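[수채모임] Re: 흰색을 안 쓰고 흰 것을 그리는 문제, 그리고 종이 공동 구매
보낸 사람: Judite Gouveia
받는 사람: 수채모임 메일링 리스트
날짜: 2023년 4월 13일

Illia Levchenko 님이 쓰신 글:
> 지난번 과제로 달걀과 흰 수건을 그렸는데 세 번 다 실패했습니다.
> 처음에는 종이를 많이 남겼더니 그리다 만 그림이 됐고,
> 다음에는 그늘을 넣다가 전부 회색이 됐습니다.
> 마지막에는 흰색 과슈로 덮었는데 그 부분만 분필처럼 떠 보입니다.
>
> 1. 흰 물감은 아예 안 쓰는 게 맞습니까?
> 2. 회색은 검정을 묽게 해서 쓰십니까, 섞어서 만드십니까?
> 3. 종이를 바꾸면 나아질까요? 지금은 문구점에서 산 스케치북입니다.
>
> 그리고 Kaveta 종이 공동 구매는 아직 신청할 수 있는지요.
> 브라간사 모임에 처음 가는데 준비물도 알려 주시면 고맙겠습니다.

Illia 님, 안녕하세요.

질문하신 순서대로 적겠습니다. 공동 구매와 브라간사 모임 이야기는 뒤쪽에 따로 모았으니 급하신 분들은 거기부터 보셔도 됩니다. Heike Fuchs 님이 예전에 비슷한 주제로 쓰신 글이 보관함에 있는데, 그 글과 제 의견이 다른 부분은 다르다고 표시하겠습니다.

1. 흰 물감에 대하여

써도 됩니다. 저도 씁니다. 다만 마지막에 조금만 씁니다. 창틀에 걸린 가는 빛이나 젖은 돌의 반짝임처럼 미리 비워 두기 어려운 곳에 한 번 찍고 끝냅니다. 넓은 면을 덮는 용도로는 권하지 않습니다. 투명한 물감 옆에 불투명한 면이 크게 들어가면 질감이 달라서 눈이 그쪽으로 먼저 갑니다. 분필처럼 떠 보인다고 하신 것이 이 문제일 겁니다.

이미 덮은 그림을 살리고 싶으시면 과슈가 완전히 마른 다음 깨끗한 물을 묻힌 납작붓으로 살살 문지르고 키친타월로 눌러 걷어 내 보세요. 다 빠지지는 않습니다. 스케치북 종이라면 표면이 먼저 일어날 수 있으니 구석에서 시험해 보시고요. 저라면 그 그림은 그대로 두고 새로 그립니다.

마스킹액은 모임에서 의견이 갈립니다. Heike 님은 거의 모든 그림에 쓰시고, 저는 가장자리가 칼로 자른 것처럼 딱딱하게 남는 것이 싫어서 난간이나 풀잎 정도에만 씁니다. 수건처럼 부드러운 물건에는 안 맞는다고 생각합니다.

2. 회색 만들기

검정을 묽게 해서 쓰면 그림이 빨리 탁해집니다. 저는 울트라마린에 번트 시에나를 섞습니다. 파랑이 많으면 차가운 회색, 갈색이 많으면 따뜻한 회색이 나오고, 팔레트에서 다 섞지 않고 종이 위에서 만나게 두면 한 면 안에서도 온도가 조금씩 변합니다. Nivura 물감을 쓰시는 분들은 같은 이름의 색이라도 다른 회사 것과 농도가 다를 수 있으니 자투리 종이에 띠를 하나 칠해 보고 시작하세요.

흰 물건의 그늘은 생각보다 밝습니다. 흰 수건의 가장 어두운 주름도 옆에 있는 나무 탁자보다는 밝은 경우가 많습니다. 그래서 배경을 먼저 칠하시라고 말씀드립니다. 배경이 비어 있으면 종이의 흰색과 비교하게 되고, 그러면 연한 그늘도 진해 보여서 겁을 먹거나 반대로 자꾸 덧칠하게 됩니다. 배경을 중간 톤으로 한 번 깔아 놓으면 그늘을 얼마나 눌러야 하는지 금방 보입니다.

순서는 이렇습니다. 연필로 큰 덩어리만 잡습니다. 배경을 칠하고 말립니다. 그늘 쪽 전체를 아주 연한 회색 하나로 한 번에 칠합니다. 마르기 전에 따뜻한 색을 몇 군데 떨어뜨립니다. 완전히 말린 뒤에 깊은 골에만 두 번째 층을 올립니다. 세 번째 층은 대개 필요 없습니다. 저는 이 단계에서 붓을 씻고 차를 마십니다. 옆에 앉아 있으면 꼭 뭔가를 더 칠하게 됩니다.

강한 그림자가 없는 빛에서는 덩어리의 경계가 연한 회색으로만 드러나고, 움푹한 곳에 베이지나 분홍 기가 희미하게 돌기도 합니다. 이런 면은 윤곽선을 긋지 말고 톤의 차이로만 풀어 보세요.
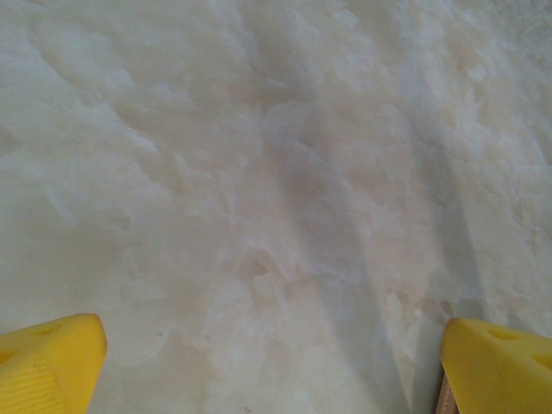

3. 종이에 대하여

스케치북 종이로는 위의 순서대로 하기가 어렵습니다. 물을 오래 머금지 못해서 따뜻한 색을 떨어뜨리기 전에 말라 버리고 얼룩이 집니다. 실력 문제로 생각하지 마시고 종이부터 바꿔 보세요. 면 100퍼센트 종이를 권합니다. 비싸지만 작게 잘라 쓰면 됩니다. 저는 큰 장을 사서 엽서 크기로 잘라 연습하고, 뒷면도 씁니다.

결은 중목이면 충분합니다. 황목은 흰 물건을 그릴 때 결 사이에 생기는 그림자가 그늘처럼 보여서 처음에는 헷갈립니다. 세목은 물자국이 그대로 남습니다. Heike 님은 세목을 더 좋아하시는데, 그분은 붓에 물을 아주 적게 머금고 칠하는 분이라 그렇습니다.

종이 색도 확인하세요. 같은 흰색이라고 적혀 있어도 어떤 것은 푸르스름하고 어떤 것은 누렇습니다. 흰 것을 그릴 때는 종이 색이 곧 가장 밝은 색이 되니까 이 차이가 그림 전체에 갑니다. Kaveta 종이는 약간 누런 편입니다. 저는 그게 좋은데 눈 쌓인 풍경을 주로 그리시는 Diarmuid Rafferty 님은 불만이 있으셨습니다. 견본 조각이 필요하신 분은 저에게 개인 메일로 주소를 보내 주세요.

4. Kaveta 종이 공동 구매

아직 신청할 수 있습니다. 4월 말에 주문을 넣습니다. 지금까지 모인 신청은 전지 기준으로 844장입니다. 2,000장을 채우면 운송비를 공급처에서 부담하기로 했고, 못 채우면 각자 주문한 양에 따라 나누어 냅니다. 모자란다고 해서 필요 없는 종이를 더 신청하지는 마세요. 습기 먹은 종이는 나중에 쓰지 못합니다.

한 분이 신청할 수 있는 양은 최대 100장입니다. 그 이상은 Tiago Pinheiro 님과 따로 이야기하셔야 합니다. 종이는 Tiago 님 작업실로 들어오고, 받으러 오실 수 없는 분께는 말아서 통에 넣어 보냅니다. 접어서 보내 달라는 요청은 받지 않습니다. 지난번에 접힌 자국 때문에 다툼이 있었습니다.

신청하실 때 적을 것:
이름
결(중목, 세목, 황목)
장수
직접 수령인지 배송인지
배송이면 주소와 전화번호

입금은 물건이 도착한 뒤에 합니다. 먼저 보내지 마세요. 누구 돈인지 찾느라 Tiago 님이 고생하십니다.

5. 브라간사 모임 준비물

처음 오시는 분은 아래만 챙기시면 됩니다.

본인이 쓰던 물감과 붓
물통 2개(하나는 씻는 물, 하나는 깨끗한 물)
헌 수건이나 키친타월
종이를 고정할 판과 종이테이프
겉옷

성벽 안쪽은 바람이 불고 그늘이 일찍 집니다. 4월이라도 앉아 있으면 춥습니다. 의자는 몇 개 빌려 놓았지만 등받이가 필요하신 분은 가져오세요. 비가 오면 Ganaver 화방 위층으로 옮깁니다. 화방 입구가 아니고 옆 골목 계단으로 올라오시면 됩니다. 위층에서는 마스킹액과 스프레이를 쓰지 않기로 약속했으니 그 점만 지켜 주세요.

오전에는 각자 그리고, 오후에 벽에 붙여 놓고 이야기를 합니다. 그림을 내놓기 싫으시면 안 내놓으셔도 됩니다. Illia 님은 실패했다고 하신 세 장을 버리지 말고 가져와 주세요. 배경을 나중에 칠해서 살릴 수 있는 것이 있을지 같이 보겠습니다. 특히 종이를 많이 남기셨다는 첫 번째 그림이 궁금합니다.

점심은 각자 해결합니다. 시장 쪽에 수프 파는 집이 있는데 늦게 가면 자리가 없습니다.

6. 보관함 관련

예전 글을 찾을 때 제목에 '흰색'으로 검색하면 물감 내광성 이야기만 잔뜩 나옵니다. '종이 남기기'로 검색하셔야 Heike 님 글이 나옵니다. 첨부 그림 일부는 서버를 옮길 때 빠졌습니다. 원본을 갖고 계신 분은 Diarmuid 님께 보내 주시면 다시 올려 주십니다.

답장하실 때는 필요한 부분만 남기고 인용문을 잘라 주세요. 요약본으로 받는 분들은 같은 글을 여러 번 보시게 됩니다. 공동 구매 신청은 리스트 전체로 보내지 마시고 Tiago 님께만 보내 주세요.

Judite 드림

--
수채모임 메일링 리스트
구독을 해지하려면 제목에 '해지'라고 적어 관리자에게 메일을 보내 주십시오.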